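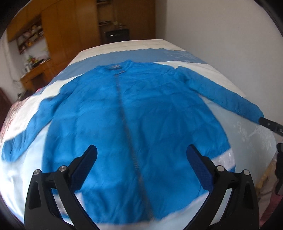
Okness: getting a gripper to fold laundry
Project report, August

I picked folding for my build because I hate doing it, and it's way harder than it looks! Grippers one and two (I call the pair Grullix) came together in the shared workshop at Melis, but most of the testing was at home on the bed. A jacket with a zipper is the worst. The sleeves are the easy part – the zipper is stiff, so the body wants to spring back once you let go.

I logged 453 grasps over 22 sessions. My first pads slipped on shiny fabric, so I switched to textured ones and did another 30 tries with those. Way better, but cuffs still bunch up. Next I want to redo the pivot pins, which get sloppy after a long day.

Contact: Okness project, Lutel student page | © 2022 | Back to top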